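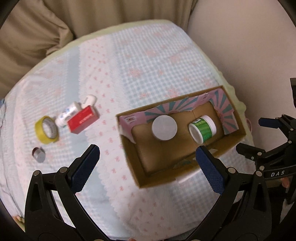 Percy Usuga asks whether a slow demonstration counts against the set. It does not; an uneven one does.

Flolloto Manual > Teaching by Hand > Grasping

4.2 Closing on a bottle

1. Open both fingers fully.
2. Bring one ridged pad to each side of the bottle.
3. Close until both pads touch. Hold.

CAUTION: Do not squeeze past contact.
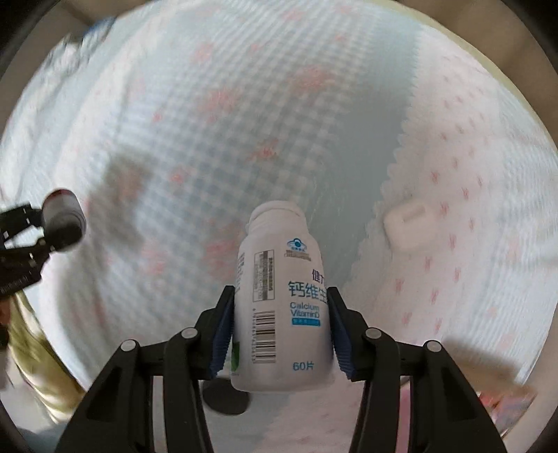

Fig. 4-2. Bottle held upright, label showing.

4. Release and save as task 316.

Previous | Contents | Next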